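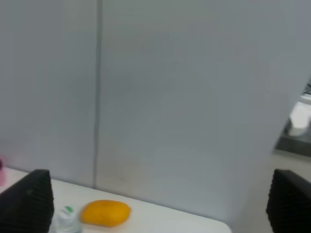

Page last changed: 8th December

Does fruit last longer if you leave it alone? My term project report

I picked this topic because I kept throwing out fruit. I live in a share house in Pultstead, I buy a bag of whatever's on special, and by the end of the week half of it has gone soft at one end and I feel guilty walking it out to the compost. So when we were told to choose "an everyday question you can test on a table" (the actual words on the project sheet!) I already had mine.

The question was whether handling fruit makes it go off faster. My mum has always said don't squeeze the fruit, and I wanted to know if she had a point or if she just didn't like us touching things.

What I used

A white table against the grey wall, which got no direct sun at any time I checked. Fruit from Nisbet, the greengrocer near the station, all bought on the same morning. A Skondska kitchen scale that reads to the gram. A notebook. Water for rinsing my hands, because I didn't want to be rubbing hand cream into the results.

I started with the fruit in a bowl and that was a mistake. The ones on the bottom get squashed by the ones on top, so you're testing the bowl. After the first go in April I scrapped the lot and started again with every piece lying on its side straight on the tabletop, with space between. It looks a bit sad, one bright orangey-yellow thing on a big pale table, but it's much easier to see when a soft spot is starting. Against all that white and grey you notice the colour change straight away.

What I did

Half the fruit was left alone except for weighing. The other half got picked up, turned over and given a gentle squeeze morning and night, the way people do in the shop. I weighed everything at the start and then at the end of each week. The whole first batch came to 1477 grams, and I was pretty pleased with myself until I realised I'd left the notebook page with the individual weights on the bus. So the first batch only has a total. The second batch was 1712 grams and I have every number for that one, typed up in the appendix.

I also wrote down smell, which my supervisor said was "hard to defend", fair enough. I've kept it in anyway but in its own column.

What happened

Both groups lost weight, which I expected, as fruit dries out. The handled group lost a little more but the difference was small enough that I wouldn't bet on it. Where they really split was the soft spots. The handled fruit got them earlier, and nearly always where my thumb went. I'm right-handed and you could tell! The untouched fruit got its soft spots underneath, on the side that was resting on the table.

That second bit was the most interesting part for me. I'd been thinking of "left alone" as meaning nothing was pressing on it, but of course the table is. If I did it again I'd have a third group lying on a folded tea towel.

Things that went wrong

The wall side of the table is cooler than the front edge. I only found this out halfway through when I leaned on it, and by then I'd put most of the untouched group at the back. I swapped them over after that, but it's a hole in the results and I lost 50 marks' worth of sleep over it (the whole project is out of 100).

I also went over the word limit. It was 4000 for the full report including the appendix, so this page is the cut-down version and the tables are in the full one.

What I'd tell my housemates

Buy less, spread it out, and stop squeezing it. And yes, Mum, I've told her.

Comments (3)

peelandpip: Did you try turning the untouched ones once a day? We do that with pears and it seems to help with the flat side going brown.

Third year, same course: The bowl thing got me as well, I had to redo mine twice. Is the tea towel version going to happen?

kmarlow: My Skondska scale drifts if the batteries are low. Might be worth weighing something known before each session, I use an unopened tin.

Contact the student projects page | © Nustar Student Projects | Back to top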